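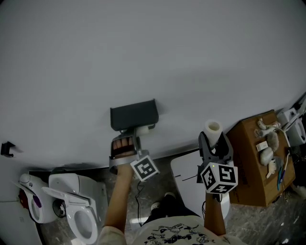
Week 6: Learning from hand-held gripper demonstrations
Notes by Pui-shan Tsang. Read the Keder paper first, then come back to these.

The pitch goes like this. Robot time is expensive, people are cheap, so put the grippers in a person's hands and record what they do. Each gripper carries a cube with black and white markers on it, and a head camera sees the markers and the hands together. From that you work out where each gripper was and how it moved, then train a policy on the result.

I have three complaints, in the order they bother me.

1. Tracking. A marker cube gives you a good pose when the camera has a clear view of at least one face. Bathroom fittings are a hard place to promise that. People lean in, a forearm crosses the cube, a tray gets held up flat against a wall. Keder reports 1,042 demonstrations kept out of 2,000 recorded. The text calls this "light filtering". I would call it losing nearly half the data, and the paper does not say which half. If the dropped ones are mostly two-handed reaches, the policy has been trained on the easy part of the job.

2. The wrist. A person squeezing a trigger handle feels the object push back and adjusts without thinking. None of that is recorded. Hafþór Hviid argued in seminar that the correction shows up in the motion anyway. Maybe. I'd like to see it tested on something round and hollow, where a bit too much squeeze matters.

3. The baseline. Beltine was trained on 395 teleoperated demonstrations and then compared with a policy given far more. Of course it lost. Table 3 should have had a matched run and doesn't.

What I do believe: collection is faster, and the variety of rooms is real. Skarphéðinn Skov's group repeated the pick-up task in March and got a similar ranking, with a smaller gap. They did not repeat the placing task.

For tutorial
Work out the matched comparison you would want, and what it would cost in hours. Bring a guess at which demonstrations were filtered out and how you'd check. Leif has the Zeminis logs if you want to look at raw tracking dropouts. Ask early, they are large.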